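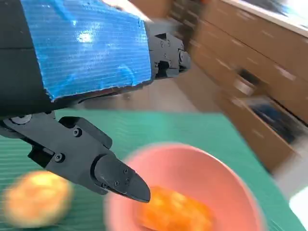

Reading the Odyssey Together: Frequently Asked Questions

What is this course?
We read the whole Odyssey aloud, in English, and we talk about it. The poem has 24 books and we take two of them in each meeting. With the opening evening, when we only speak about Troy and the gods, it makes 13 meetings. The group meets in Stolside and is led by Virgil Preda.

Do I need to know Greek?
No. Virgil will sometimes explain a Greek word, for example "xenia", the duty between guest and host. Everything else is in English.

Should I read the Iliad first?
It is not necessary. You should know that the Greeks won the war, that Achilles is dead, and that Odysseus has been away from Ithaca for a very long time. The opening evening covers this.

Which translation do I have to bring?
Any complete one, in verse or prose. Please do not bring a version shortened for children – the line numbers are missing there and you will be lost when we look for a passage.

Why does Odysseus appear so late?
Many new readers ask this. The first four books belong to his son Telemachus, who is looking for news of his father. We meet Odysseus himself in Book 5, on the island of Calypso. The Cyclops comes only in Book 9, when Odysseus tells his own story at the table of the Phaeacians.

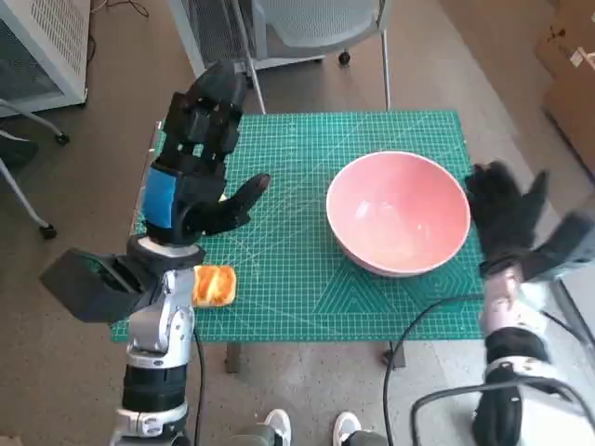
Pink bowl and toast on a green cutting mat.

Is Poseidon the villain?
This depends on whom you ask. He is angry because Odysseus blinded his son Polyphemus, and a father's anger is easy to understand. The group has argued over it in every season, and some evenings ended late.

Do I have to read aloud?
Only if you wish. Each reader takes a part of up to 15 minutes, and you may stop earlier. Accents are welcome.

What happens if I miss a meeting?
Read the two books at home before you come back. Virgil sends a short page of notes to everybody on the list, with the names of the new persons in the story.

May I bring my teenager?
Yes, but please know that Book 22, the killing of the suitors, is bloody, and the punishment of the maids is hard to hear also for adults.

Will you read other poems afterwards?
The Trillton group would like the Argonautica and some of us prefer Ovid. We will vote in May.

How do I sign up?
Write your name on the list at the door on any Saturday when we meet, or ask Virgil in the break.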